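Library > Airport Operations > Part 2 > Chapter 6

Search this book Go

Chapter 6
Inspecting the Airfield

An airport operator has to know the condition of its pavement, lights, and signs every day. At a small field such as Tunstall, one person in a pickup may cover the whole airfield before 7 a.m. Larger airports split the work between shifts.

This chapter deals with the routine daily inspection. Special inspections, made after a storm or an aircraft incident, are covered in Chapter 7.
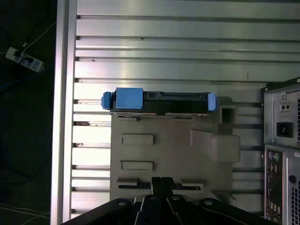
A daily inspection follows a fixed route. The inspector drives each runway in both directions, looking for cracks, loose stones, standing water, and burned-out edge lights. In the exercises we use Skarkircombe, a made-over military field with one runway 100 feet wide and 15 taxiway signs.

Anything found is written down with its location and the time. A fault that affects pilots is reported at once, and the inspector stays on the radio until the report is confirmed.

Key terms: movement area, safety area, edge light, foreign object debris

Contact Arport Press | Copyright Arport Press | Back to top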